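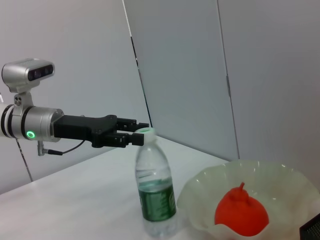

# Second arm: what to buy, and in what order

Hello, and thank you for opening this one. It holds the planning notes and price sheets for adding a second arm to the tabletop bench, and I've tried to write it so that whoever picks up the budget after me doesn't have to go digging through old emails, as I did for most of December.

Last updated January 7, 2025, by Haruto Katayama. Zeyu Ren looks after the price sheets and is much better at spreadsheets than I am, so please send corrections to the figures that way.

## What's in the folder

- `quotes/` – what the suppliers sent us, untouched
- `budget.csv` – one row per item, all in pounds and before VAT
- `spares.csv` – the little things we always forget (bolts, pads, cables)
- `tasks.md` – the jobs the second arm is meant to share

## The short version of the plan

We'd like the new station to match the old one as closely as we can: same reach, a two-finger parallel gripper, and a depth sensor on a bracket on top of the wrist. I did spend a happy afternoon looking at fancier hands with more fingers (some of them are lovely!), but our jobs are bottles, fruit, bowls and small boxes, and two fingers will do for those. Matching also means that one drawer of spares serves both stations.

| Item | Supplier | Budget (£) | State |
|---|---|---|---|
| Gripper | Takagi | 2,694 | quote in hand |
| Depth sensor and bracket | Plarnov | 800 | quote in hand |
| Finger pads, set | Trutus | 83 | ready to order |
| Arm | Gotov | to come | waiting on lease terms |

The arm is the big unknown. Gotov will either sell us one outright or lease it over 2 years, and I lean towards the lease, though Zeyu has made a good case for buying and I may yet be talked round. Both sums are going into `budget.csv` on separate rows once the terms arrive, so please don't add them together by mistake.

## Things we got wrong last time

Cables, mostly. We budgeted for the arm and the gripper and then found ourselves short of a lead that would leave enough slack at the wrist when it turned. Ask for the cable length in writing. Ask about the bracket screws too, as ours came in a size we didn't have a driver for.

We also left out the table and the plain panels behind it, which together cost more than I'd care to admit. They have their own rows now.

## Still open

- [ ] Lease or buy (Haruto)
- [ ] Does Takagi's quote include the mounting plate? (Zeyu)
- [ ] Delivery to the ground floor or up to the lab
- [ ] Props: bottles with screw caps, a couple of bowls, fruit as needed

Fruit comes out of petty cash, by the way, so keep the receipt and pop it in the tin by the door.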